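Where People Sit: Shared Tables in a Large Open Lab
Project report, Interior Studies, second year
Adaeze Amadi and Ngozi Onyeka

Our project started with a small argument over lunch. Adaeze thought that people in big open workrooms choose a seat by the light. Ngozi was sure they choose it by the table. We had one term to find out, and we had a wonderful place to do it: the Haruna lab, which let us come in and watch how its tables get used.

What we did

We logged seat use over 42 visits, mostly in the afternoon, using a one-page sheet we designed ourselves (version one had far too many boxes and we dropped it after the first visit). Every time a person sat down, stood up or left their things on a table, it went on the sheet. By the end of December we had 1,401 entries, and 953 of them were for tables with some kind of bench or fixed seat next to them. Ngozi was very happy that evening!

The room

The lab is one large space with white walls and polished concrete underfoot. We loved it right away, but it does make every table feel a bit exposed, and sound carries a long way. Our favorite spot to study turned out to be the pale-topped table with the gray upholstered bench along its far side. The bench back has vertical channel stitching and a light wooden post at one end, so it works almost like a low wall. People sitting near it told us they felt "tucked in," even with the whole lab going on behind them. 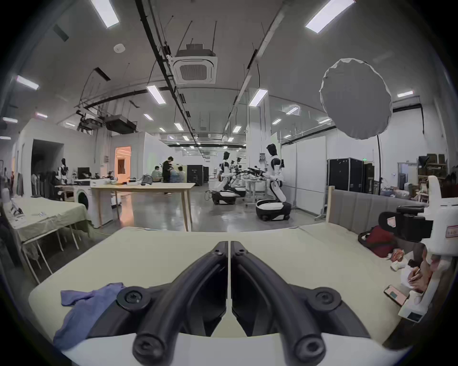
Figure 1. The pale-topped table and gray bench back, with the open lab beyond.

Look at what ends up on that tabletop. A red bag, a phone, a few little snack packs, a sheet of paper with somebody's pen over it, a blue cloth in a heap on the other side. We started calling this "nesting" in our notes, and it became the most enjoyable part of the project to write up. The wooden table farther back, where three people have gathered, was the one we put down on our sheets as a talking table. Visits there were shorter and people stood more often.

What we found

Ngozi won the argument, mostly. Seats by the bench were picked first on 31 of our visits - wait for the lighting part, though. On dark afternoons the pattern got weaker and people drifted toward brighter tables, so Adaeze gets partial credit. Bags and food also stayed longest at the bench table, sometimes well after their owners had wandered off.

What we would change

We would talk to more people. Our nine interviews were great fun and taught us more than the sheets did, especially about noise. We would also draw the floor plan before the first visit. Ours was finished in week four, and we had to go back and correct table numbers on a lot of old sheets.

Next term we want to try a loose screen beside one of the open tables and run the same count again. Adaeze has already sketched two versions, one in felt and one in slatted wood.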